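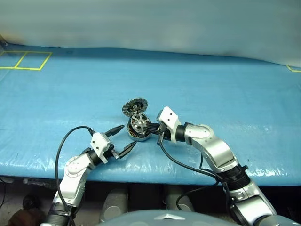
图1:拆开后的无刷电机,定子连底座与转子罩,台面铺蓝色防水布

发件人:Arif Khoo
收件人:电机维修邮件列表
主题:Re: 外转子电机拆开后的检查顺序,以及引线根部
日期:2020年12月

Sumathi 及各位:

先答引线,再答轴承,最后是垫片。原信引在下面,逐段回。

> Sumathi Warrier 写道:
> 手上这批 Skellovley 云台用的外转子电机,已拆两台。转子罩拔下以后,定子连着底座单独放着,三相引线没有从底座上拆。我的问题有三个:
> 一、引线根部要不要在这一步就重新固定,还是等绕组测完再说?
> 二、底座里的轴承手感发涩,但没有明显径向间隙,换不换?
> 三、轴上的调整垫片,第一台有两片,第二台只有一片,是不是原厂就不一致?
> 另外,转子罩拔下后一般怎么放?我现在是斜放在台面上,口沿朝外,不知道对磁片有没有影响。

一、引线根部

先测,后固定。理由很简单:根部一旦上胶,再发现某相虚焊就得把胶剔掉,漆包线很容易跟着受伤。测量时不要只测静态阻值。用四线法读三个线间电阻,读数稳定后,捏住线束离底座二十毫米左右的位置,慢慢向两侧各弯一次,同时看读数。弯的时候读数跳动,问题多半在根部焊点或套管里的断股;不跳动而三个值不平衡,才去怀疑绕组本身。

我自己那台的三个值是163、163、312毫欧,弯线时第三个值在变,后来剪开套管,看到其中一相只剩几股连着。重焊后三个值回到一致。固定用的是 Lokness 的中性硅胶,薄薄一层,盖住焊点并向线束方向延伸一小段即可。酸性胶不要用,对铜有腐蚀。

图1里引线是黑色的一束,从底座出来。这种同色引线请在拆焊之前自己做标记,否则装回去只能靠试转向。标记套管比油漆笔可靠,清洗剂一擦笔迹就没了。

二、轴承

发涩而没有间隙,通常是油脂老化或进了粉尘。先清洗,吹干,不加油空转一次。如果空转时有颗粒感,换;如果顺滑,加一小滴低黏度轴承油继续用。不要往里打润滑脂,小尺寸电机上阻力的增加很明显,空载电流会升高。

换的时候从底座背面往外顶,受力点放在外圈。压新轴承也只压外圈。若配合偏松,用圆柱形固持胶,不要用螺纹胶代替。点胶前两面都要脱脂,胶量宁少勿多,多余的会沿轴孔爬进滚道。

三、垫片

我查了 Risow 论坛上流传的那份装配说明,6月的版本里写的是“按需调整”,没有固定片数。所以一片和两片都可能是出厂状态。判断方法:装回转子罩,上卡簧,用手轻推轴端,感觉轴向窜动。能感到极小的窜动是正常的,完全推不动说明垫多了,轴承在受预压,转起来会发热。听得见“嗒”的一声则说明垫少了。

两台电机的垫片请分开装袋,不要混。厚度看上去一样的两片,量出来未必一样。

四、转子罩的放置

斜放不会让磁片退磁,正常室温下也不必用铁圈去封磁路。要防的是两件事:一是铁屑,二是磕碰。磁片边缘脆,掉一个角就会影响动平衡。台面铺防水布有个好处,碎屑看得清,擦起来也快;缺点是表面光滑,圆的零件容易滚。可以用胶带在布面上贴出格子,拆下的卡簧、垫片、螺钉分格放,转子罩单独占一格,离钢制工具远一些。

装回前用一小块油泥沿磁片内壁按一圈,把吸附的铁粉粘出来。布擦不掉,压缩空气也吹不干净。然后看磁片与外壳之间的胶线,有裂纹的补低黏度环氧,静置一晚再装。

五、装回后的测试

空载,限流电源,先低速。我的步骤如下:

1. 手转一圈,感觉齿槽力是否均匀,有无刮擦。
2. 限流设在较低值,转速给到400转/分,听两分钟。
3. 升到2,070转/分,记录空载电流,正反转各一次。
4. 停机后摸底座和引线根部,只要有一处明显比别处热,就重新拆开看。

正反转的空载电流差得多,先查转子罩有没有套到底,再查垫片。

Sönmez 那款轴承拔具我也用过,爪子偏厚,伸不进这个尺寸的底座,不建议为此专门买。

线间电阻测出来以后请把三个值都贴上来,注明表型和环境温度。只给平均值看不出问题。

Arif Khoo

--
退订请发空白邮件至列表管理地址,主题写“退订”。
附件超过列表限额时会被自动截留,请压缩后再发。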